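Arkier Reptile Supply Pulls "Beginner Kit" Label From Its Gecko Tanks, Asks Other Sellers to Do the Same

PLANBY, August. Arkier Reptile Supply will stop selling any tank under the name "beginner kit" at the end of the month. The company says the label has done more for sales than it has for leopard geckos, and it includes its own sales in that.

The kits have been on the shelf for 7 years. Each one holds a glass tank, a stick-on heat mat, a bag of loose sand, a plastic cave and a leaflet. Arkier now says that only the tank and the cave belong there. The heat mat came without a thermostat, and the sand was never a good idea for a young gecko that may swallow it while chasing food.

"We sold these because people wanted one box and one price," the company said. "We are not going to claim we just learned that a heat mat needs a thermostat. We knew. So did everyone else selling them."

Arkier looked through 300 returns and complaint letters from kit buyers before making the change. It is careful about what that pile can show. People with healthy geckos rarely write to a pet supplier, and a letter that says "he won't eat" could mean a cold tank, a sick animal or a gecko that had dinner yesterday. Still, 200 of the letters asked about heat, and the leaflet had a single line on the subject. The company takes that as a fair sign that the leaflet was no good.

The replacement is a parts list. Buyers will pick a tank, a heat source and a thermostat separately, and stores that carry Arkier goods have been asked not to ring up a heat mat without checking whether the customer has a thermostat at home. Whether stores will bother is another matter. Arkier has no way to make them.
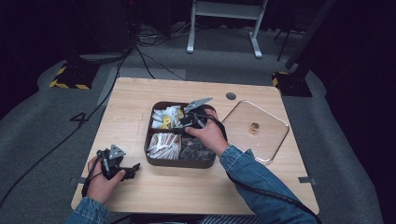
Loose sand will leave the gecko range altogether. Paper towel or plain tile will be suggested for the first few months, neither of which Arkier sells. A keeper who later wants a more natural floor can find a soil mix in the general range, with printed advice on when it makes sense and when it is mostly for looks.

The company also wants to cool some of the talk about lighting. Several brands, Malletti and Leinonen among them, have new lamps out this season, and shoppers will hear that a leopard gecko cannot do without one. Arkier stocks lamps from both. Its view is that low-level UVB is probably worth having, that a proper warm side and cool side come first, and that no lamp will fix a tank kept at the wrong temperature. Buyers who can only afford one thing this month are told to make it the thermostat.

Tank sizes will be printed as plain length, width and height. Phrases such as "roomy" and "suits all ages" are gone from the packaging. So is the picture of two adult geckos sharing a small tank. Males will fight, and females kept together may hurt each other too.

None of this makes gecko keeping cheap. A full setup bought from the new list will cost more than the old kit, and Arkier expects to lose some customers to sellers who still offer the single box. Those boxes will go on looking like a bargain until the owner has to buy the missing parts.

Kits already in stores will not be recalled. Anyone who bought one in the past 12 months can bring the receipt to the Planby store for a discount on a thermostat. The new care sheet is free at the counter, and no purchase is needed to take one.

Press questions may be sent to the Arkier office in Planby. Photos of the new packaging will be available once the printer has delivered it.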